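Cardboard Is the Test Worth Watching

Most discussions of chore robots begin with laundry or dishes. I would begin with the mailer box. It is flat stock, scored and die cut, and a new packer on a small shipping line learns to handle it before the first coffee break. The packer lifts a panel, bends it along the score, tucks a tab and moves on. The parts are cheap, the tolerances are loose and the lighting is good. If machines are ready for shop-floor work, they should be ready for this.

I ran the pack room at Stilton for long enough to have an opinion. On a full shift we closed 2,000 boxes by hand. In October we looked at a two-arm station from Druvow and decided to wait. The reasons are mechanical, and they apply at home as much as in a warehouse.

Cardboard has a memory. A flap bent along its score comes partway back when released, and how far depends on humidity, grain direction and the wear on the die. A rigid part stays where it is put. With a flap, the position at release and the position a moment later are two different numbers, and the controller has to plan for the second one.

The work also needs two hands doing different jobs. One holds the body still while the other moves a flap, and the holding hand usually sits on top of the area that has to be checked.

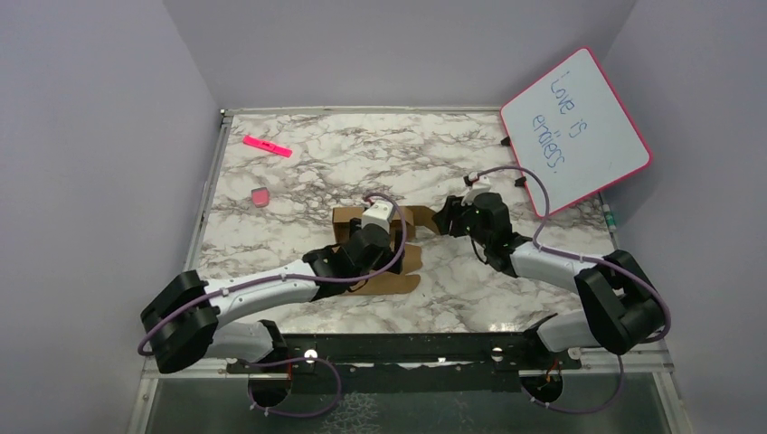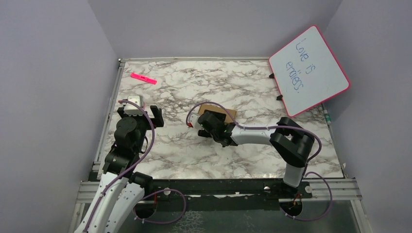
Two arms and brown cardboard on a marble-patterned tabletop.

A person in the same position works by touch. Fingertips report that a tab has reached its slot well before the eyes confirm it. Parallel grippers with a camera near the wrist have much less to go on. Force sensing helps, but a tab that catches on the liner and a tab that seats correctly can produce similar readings for the first few millimeters.

Bezawit Chala, who specified equipment at Admasu before she joined us, objects that I am comparing a machine to a good packer. Her point is fair. A station that closes 70 boxes an hour overnight, with no one in the building, has some value even if a packer beats it easily. I accept the arithmetic for a single box size. Our catalog has more sizes than that, and changeover is where the cost goes.

Dedicated box erectors settled the high-volume case long ago. The Tistadow line next door has one, and it is fast, loud and useful for exactly one blank. General-purpose arms are being sold into the remaining gap: short runs, mixed sizes, slightly damaged stock. Household chores are that gap taken to its limit, with every run one unit long.

My threshold is plain. Give the station 1,000 blanks in mixed sizes from an ordinary pallet, including the bent ones, and let it run unattended. Record each box that needs a human hand, and publish the count with the cycle time. Until a vendor will do that on my floor, I will keep hiring packers.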